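**Progress report to the Setberg Fund: Wadov indoor rowing and running program, second period (through March)**

Status: on schedule for sessions, behind schedule for equipment, within budget.

## Sessions and attendance

The grant agreement set a target of 500 participant sessions for the period. The program delivered more than 500. Attendance was uneven. The running group filled early and stayed full. The rowing group started slowly, picked up after the evening slot moved to 7:30 p.m., and finished the period with a short waiting list.

Registered participants now stand at 286. A participant is counted once regardless of how many groups he or she attends. People who registered but never came to a session were removed from the list before this report was prepared – the first report left them in, so the two totals should not be compared directly.

The drop-out pattern is the same as last period. Most people who leave do so after the second or third session. Follow-up calls were made to those who gave a phone number. The usual answers were work shifts and travel time from the Mutlow side of town, where the last bus leaves before the evening group ends.

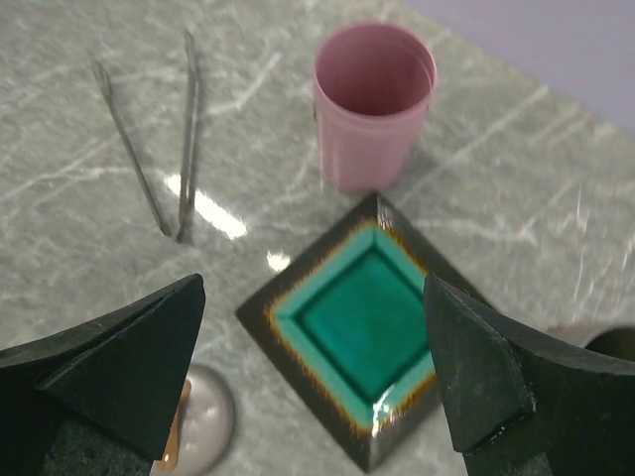

A trial of an earlier session for Mutlow residents is planned for the next period. It would use the existing coaching hours, with one running slot moved forward. No extra funding is requested for this.

## Equipment

Four of the six rowing machines on order were delivered and are in use. The remaining two are held up at the supplier, Kwan, pending a replacement part for the seat rail. Kwan has confirmed delivery in the first half of the next period. Payment for the two machines has been withheld under the terms of the order.

One older machine was taken out of service with a worn chain. Repair was quoted at $300 and approved from the maintenance line.

## Coaching

Both part-time coaches completed the first-aid renewal required by the agreement. The second coach is partway through the rowing certificate and has the practical assessment left. Course fees were $200 under the amount budgeted. We ask permission to move this sum to the maintenance line, which will be nearly spent once the chain repair is invoiced.

## Open items

- Decision from the Fund on the $200 transfer
- Delivery date for the two outstanding machines
- Written consent from the hall for the earlier Mutlow slot
- Time-trial results from the running group, to be sent separately when the second round has been run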